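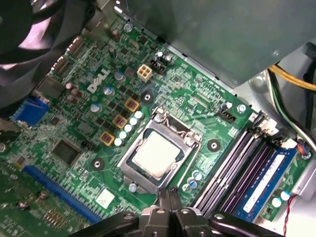 Chapter 12
Working Inside the Computer Case

In the earlier chapters your team moved blocks on an open table. A computer case is more difficult. The walls are high, the parts stand close together, and the arm must come in at an angle. In this chapter you will plan a path to the processor socket and stop above it without touching anything.

The project follows the service task of the Dinness student competition. Each team has 345 seconds and 2 attempts, and it can receive 100 points at most. The club at Nosstead spent the whole of February on the approach only, and we advise you to be patient in the same way.

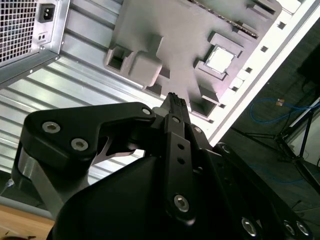
Figure 12.1 The gripper at the open case, with the processor in its square frame.

Before you start, read again the section about tool frames. You will also need the Dierckx worksheet from the Cornbridge course folder. Write down the height of every part which stands higher than the socket. Mark these parts on your drawing, and keep the drawing next to the keyboard when you program the first move.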